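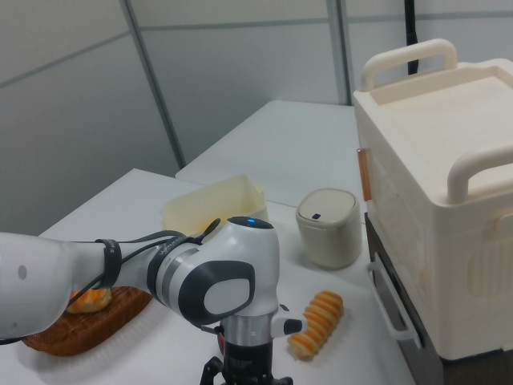 How to set out a bread basket for a shared table

Home > Kitchen > Baking and bread

Written by Yannick Gaillard

A basket of rolls and twists will carry a morning tea without much else beside it. The work is mostly in the order you do things. These steps are for a small oval basket and mixed baking, some plain and some sweet. Allow half an hour, plus cooling time if you have baked the same morning.

What you need

An oval wicker basket with a low rim
A clean cotton napkin or tea towel
Soft rolls, glazed or plain
Twisted pastries or spiral breadsticks
A wire rack
A pair of tongs
A small bowl for butter

Step 1. Cool everything properly

Leave the rolls and pastries on the rack until the bottoms feel cool in your hand. The tops cool first, so turn one over to check. Warm bread stacked in a basket sweats, and a glossy crust goes dull and tacky. Cream-filled pastries should stay in the fridge until people are nearly at the table.

Step 2. Clean the basket

Wicker holds crumbs in the weave. Turn the basket upside down over the sink, tap it, then go along the rim with a dry pastry brush. If it needs more than that, wipe it with a damp cloth and let it dry overnight. Don't soak it.

Step 3. Line it

Fold the napkin so it covers the base and comes partway up the sides. Leave the rim showing. A big tea towel bunches in a small basket and takes up the room you want for bread, so fold it in thirds first.

Step 4. Put the rolls in

Start with the round, heavier pieces. Set them flat side down along the base, swirl or glaze facing up. They should touch without being squashed. One layer is best. If you must go to two, put the plainest rolls underneath.

Step 5. Add the twists last

Long spiral pieces break at the ridges if anything sits on them. Lay them on a slant over the rolls with the thin end towards the rim, and lift them from the thick end. Three is plenty for a small basket. Any that are too long can go straight on a clean board beside it.

Step 6. Place the basket

On a long table, keep the basket near one end, with the butter and plates after it in the direction people will walk. Leave a clear patch in front, wide enough for a plate. A white table shows every crumb, so keep a dry cloth handy.

Refilling

Bring out a few pieces at a time and keep the rest in a covered tin. Take out the older rolls, put the new ones underneath, and set the older ones back on top. Shake the napkin out when you do this.

Keeping leftovers

Plain rolls freeze well for up to 3 months in a sealed bag. Glazed ones lose their shine but taste fine after a few minutes in a moderate oven. Anything with cream that has been sitting out all morning should go in the bin.

Comments (2)

Thierry Picard
I use baking paper under the napkin when the glaze is sticky. Saves scrubbing the weave.

Yannick Gaillard
Good idea. Trim it below the rim or it sticks up at the ends.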